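Washing Small Fabric Items Without Losing Them
Posted 2024-10-22 by Lyle Crenshaw
Filed under: Laundry

Scrunchies, headbands, cloth napkins, baby socks and doll clothes all go through the same wash as everything else in most homes, and they come out stretched, twisted or not at all. A little sorting before the load goes in saves most of them.

Use a mesh bag
Zippered mesh bags come in several sizes. The small one is enough for a week of hair ties and socks. Fill it no more than halfway so water can move through. Tuck the zipper pull under its elastic cover if it has one, or fasten it down with a safety pin. An old pillowcase tied shut with a shoelace works in a pinch, although it takes longer to rinse clean.

Check the color first
Dark reds, navy and black can bleed for the first few washes. Dampen a white rag, press it on an inside seam for a minute and look for color on the rag. If any shows, wash the piece by itself in a bowl of cool water until the rinse runs clear. White trim on a dark fabric needs the same care.

Hand washing
Fill a bowl with cool water and add half a teaspoon of mild liquid detergent. I use the unscented Druren, but any mild one will do. Let the pieces soak for 7 minutes, squeeze the suds through a few times and rinse twice. Do not wring anything with elastic in it. Roll it in a dry towel and press down with your hands.

For makeup or hair oil, rub one drop of dish soap into the spot before soaking. Old hair spray may need a second soak.

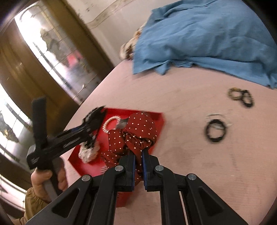 A polka-dot scrunchie. Cotton and satin ones can both be washed by hand.

Drying
Keep elastic out of the dryer. Heat makes it brittle, and a scrunchie that goes through on high every week will be slack by summer. Pull the fabric back into shape while it is damp, spread the gathers evenly around the ring and lay it on a rack. Thick ones should be turned over once. Overnight is usually long enough indoors, longer in a damp basement.

Cloth napkins can go in the dryer on low. Take them out slightly damp and smooth them flat by hand, and most will not need ironing.

Replacing worn elastic
If the fabric is still good, change the elastic and keep the rest.
1. Find the hand-sewn or topstitched part of the seam and open about an inch.
2. Pull out the old elastic and cut it.
3. Cut a new piece of quarter-inch elastic, 7 inches long for an average scrunchie.
4. Pin a safety pin to one end and work it through the tube. Hold on to the other end.
5. Overlap the ends by half an inch and sew across them several times.
6. Close the opening with small stitches.

Storage
A shallow drawer divider keeps hair ties from drifting to the back. Headbands fit over a paper towel tube. Single socks go in a jar on the laundry shelf, and I empty mine every April. Whatever still has no match by then gets cut up for dusting.

Related tips: Getting Candle Wax Out of a Tablecloth | Cleaning the Lint Trap Housing | Folding Fitted Sheets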